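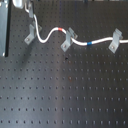
Week 5: Laying Out a Town on a Grid

Instructor: Selamawit Gudeta
Please read before class and bring your tracing paper

Welcome back, everybody. Last time we spent so long on river towns and their crooked lanes (my fault, I do love a crooked lane) that we never got to the straight ones, so we'll give them the whole evening.

A grid plan is the simplest thing in the world to describe. You draw a line, you draw a second line square to it, and you keep going at an even spacing until you run out of land or money. People have been doing it for thousands of years, and they've had very different reasons. A colonizing army wants a camp it can set up the same way every time. A land company wants lots it can sell off a map to buyers who have never seen the place. A farm town wants its wagons to get from the depot to the mill without a fuss.

Block size

Of all the choices a surveyor makes, I'd ask you to look hardest at the size of the block. Short blocks give you lots of corners, and corners are where shops like to be. Long blocks save on paving and leave more land to sell, but you'll feel every extra step if you're carrying groceries home in November.

Our practice town, Utville, has lots 58 feet wide and streets 70 feet wide, with the single exception of Damasceno Avenue, which was laid out at 80. Work out for yourselves what that does to the share of land given over to roadway. Lâm Tiêu did the sum on the board in the spring class and came up with a figure so high that we all thought he'd slipped a decimal. He hadn't!

Evenness on paper and on foot

Even spacing is a fact about the plan, and your eye doesn't get to see the plan. Stand at one end of a street and the near blocks look roomy while the far ones bunch up together, and the same goes for fence posts, orchard rows, or the holes in a drilled metal plate looked at on a slant.

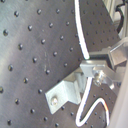
Surveyors knew this perfectly well, and it's one reason they trusted the chain over the eye. It's also why a long, flat street can feel endless to a person walking it, and why so many towns put a courthouse or a church at the end of the main one, to give you something to walk toward. Randi Nygård's chapter on closed views is very good on this, though slow going in the middle, so do stick with it.

When the land won't cooperate

Grids get into trouble on hills, at riverbanks, and wherever two surveys meet at different angles. Look for the odd triangular lots on your Utville sheet, just south of Prerura Creek. Those leftovers often turn into the nicest little parks in town, or else into gas stations.

For next week

Trace 2 neighborhoods you know at the same scale, one gridded and one not. Mark every corner where you could buy a loaf of bread. Then read the Ojārs Lepik essay on alleys, and jot down anything you'd like to argue with him about.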